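Monday, late

Slept badly and was up before six. The kitchen was cold enough that I put the oven on for toast and left the door open afterward. My left knee is still stiff from Saturday's ride, worse going down stairs than up.

I spent the morning on the allotment accounts. The water bill for the shared tap came to 300 for the season, which is more than last year, and I have no idea why, considering it rained most of July. I wrote to the water company and got an automatic answer. Then I walked over to look at the meter myself. The cover was stuck and I had to work it loose with a trowel. The number on the dial matched the bill, so either we used that much or there is a leak under the path by the compost bays. The ground there has been soft for weeks. I put a cane in to mark the worst part.

While I was there I pulled up the last of the beans. They were stringy and I should have picked them ten days ago. I kept nine good pods for seed and put the rest on the heap. The leeks look fine. Something has been at the chard again, slugs I think, although the holes are larger than usual. I cut what was left and brought it home in my jacket because I forgot a bag.

Lunch was chard and eggs. I read a bit and fell asleep in the chair.

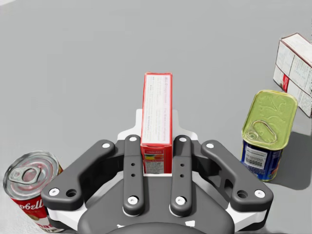
Josefien Hendriks called at four about the leak and said I should leave the path alone until the whole line had been shut off overnight and the meter read again in the morning. She has seen people dig up half a garden looking for a drip that was in a tap washer. If the number hasn't moved by morning, she said, the pipe is sound and somebody has been filling a pond.

I hadn't thought of the pond. Plot 14 put one in this spring and it is bigger than what they asked for. I don't want to start an argument over it, so I will do the overnight reading first. I went back at seven, closed the main valve, wrote the reading on the back of a seed packet and hung a note on the tap so people would know. Sem Kramer was just leaving and wanted to fill two cans, so I waited and shut it off after him. I had to write the number down a second time.

Walked home the long way, past the De Bruijn yard. They have finally cleared the old pallets from the fence and you can get by without stepping into the road. The streetlight on the corner is still out.

Soup for supper, the rest of the lentils with too much pepper. I mended the pocket of the gray jacket while the radio was on. The thread is the wrong color but it is on the inside.

Viera wrote to say she is coming on the later train after all, so the bed in the back room needs making up and I have to move the onions off it. They could go in the hall if I put newspaper down.

To do tomorrow: meter before eight, valve open again, take the note down. Buy slug pellets, stamps, a washer for the tap in case. Call about the knee if it is no better.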